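Liya Sisay is already halfway up the stairs of the old Tekleab warehouse before I have put my notebook away. "Come on, you have to see the light on the second floor," she calls back, and she's right, it pours in.

Sisay has been working on the Sandeck quarter of Lutevville since 2000, when most of these streets were loading bays and padlocks. She grew up two streets away, and still talks about the place like someone who has just discovered it! "My aunt thought I was mad. There was one café, and it shut at noon."

Today there are more than 200 homes, a bakery, a bookshop, a cinema and (my own favourite) a covered lane where the shops spill out on to the cobbles. The upper floors are let as studios and workshops, and she is very firm about keeping it that way.

"If you only have restaurants, the place is dead by ten in the morning," she says. "I want people making things upstairs and buying their lunch downstairs."
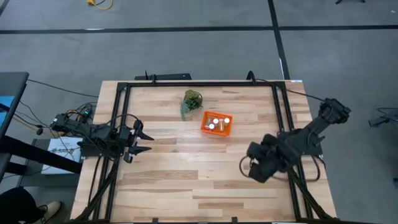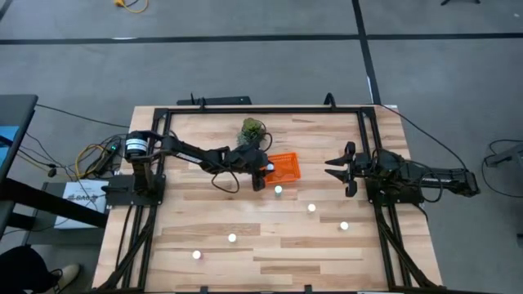
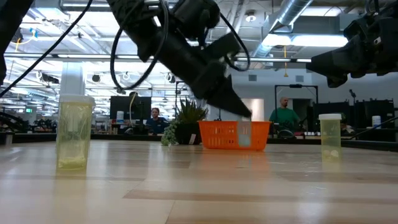
*Wooden tabletops and black robot arms; the orange basket is in all three pictures.*

Her next job is the yard behind Ulow House, where Bereket Adugna's team will start laying new paving in October. There will be benches, a row of lime trees and room for a night market. Stallholders have been ringing her for weeks.

Does she worry about rents? "All the time. Selamawit Tsegaye had her shoe repair shop here long before me, and if she can't stay then I've done it wrong." Tsegaye's lease has just been renewed, on the same corner, with the same green door.

We finish at the bakery, where Sisay orders for both of us and then goes off to look at a drainpipe.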